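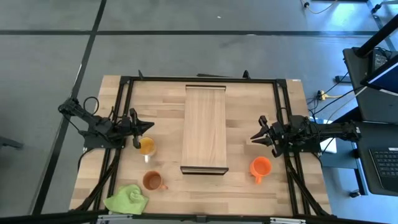

The handle-direction result was taken first, ahead of the standing items, as the write-up depends on it. Fitzgerald restated the question: does a two-arm policy trained on teleoperated demonstrations choose which arm to use from the position of the mug alone, or also from the direction of its handle? The mug-to-board task is the one used throughout. With three mugs out, the white one and the brown one are to the left of the board and the orange one is to the right, and the brown handle points in toward the board. It was agreed that layouts with a handle turned to the board are the informative ones and should be reported as their own group.

Minutes of the manipulation methods meeting, Villenlow lab, Nov 24, 2018
Chair: Bernadette Fitzgerald
Minutes: Roman Sobczak
By phone: Fomthorpe group (items 1 to 4)

1. Data set status
Sobczak reported 2,035 recorded demonstrations. After filtering, 1,522 remain for training. The filter drops any episode with a joint-limit stop, a missed timestamp on either arm, or an operator abort. The Fomthorpe group asked whether aborts are spread evenly over layouts. They are not. Aborts are concentrated in layouts where a handle points at the side rail, where the wrist has little room to turn. Filtering therefore removes more of the hard layouts than the easy ones, and the training set is easier than what was recorded. This has to be stated in the paper. Sobczak will produce the layout table before and after filtering.

2. Arm selection result
Two policies were compared. The baseline takes the overhead image and joint positions. The second takes the same inputs plus a handle angle for each mug, estimated by the Winel module. Both were trained on the same episodes with the same schedule.
On layouts where the nearer arm also has the easier handle approach, the two policies behave alike. On layouts where the two cues disagree, the baseline nearly always picks the nearer arm. The Winel policy picks the farther arm more often, and in those trials its first grasp succeeds more often.
Fitzgerald does not consider the second half of that finding ready. There are 17 disagreement layouts in the test set, and several of them differ only by a small shift of one mug. Treating them as independent overstates the case. Agreed that the text will claim a change in arm choice and will describe the grasp result as preliminary.

3. Handle angle labels
The angle is undefined when the handle is hidden behind a gripper finger. At present Winel carries the last valid estimate forward. Fomthorpe objected that an arm moving early in the episode can freeze a poor estimate and then act on it. Options discussed: mask the input when confidence is low, or take a single estimate before either arm moves. The second is simpler but is no use after a mug has been bumped. Masking will be tried first, on the existing data, with no new collection.
Sobczak noted that mug interiors of a different color from the outside shift the estimate slightly. Size of the effect not known. To be measured on the held-out set.

4. Pietrzak baseline
The Pietrzak controller (scripted, nearest arm, fixed approach height) was run again with the corrected table offset. The earlier figures were taken with the old offset and are withdrawn. They should not be quoted in the draft or in slides. The new runs are complete for the single-mug layouts only. Fomthorpe asked for the three-mug runs as well – a scripted baseline that has seen only one mug at a time is not a fair comparison. Agreed.

5. Scoring
A placement has counted as successful when the mug is upright with its whole base on the board. The two scorers disagreed mainly on bases that overlap the dark strip at either end. Decision: the strip is part of the board, and a base that extends past its outer edge is a failure. Past trials will be rescored from video by someone who does not know which policy was running.
Time to completion stays in the appendix. It depends too heavily on the speed cap, which was changed partway through testing.

6. Actions
Sobczak: layout table before and after filtering; masking experiment; color effect on angle estimate.
Fitzgerald: rewrite of the results section along the lines of item 2; scoring sheet with the new rule.
Fomthorpe: three-mug runs with the Pietrzak controller, using the corrected offset file.
Open: whether to add more disagreement layouts to the test set. Fitzgerald is in favor, Sobczak would like to see the rescored trials first. Held over to the January meeting, which will also be at Villenlow.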